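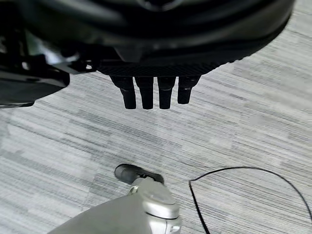

*Light grey carpet, spare room*

**gavin_h**
Carpet is the Stuvska in light grey, 80 per cent wool. Is it too pale for a room that gets used every day?

**mlaing**
Yes. We had a pale one from Pellberg and it was up again after two years. I'd go darker.

**Nhi H**
Disagree. Dark carpet shows every bit of fluff. Ours is pale and gets hoovered twice a week – no trouble.

**mlaing**
Do you wear shoes indoors though?

**Nhi H**
No, never.

**gavin_h**
Shoes off here too. I'll keep it until March and get a mat for the doorway.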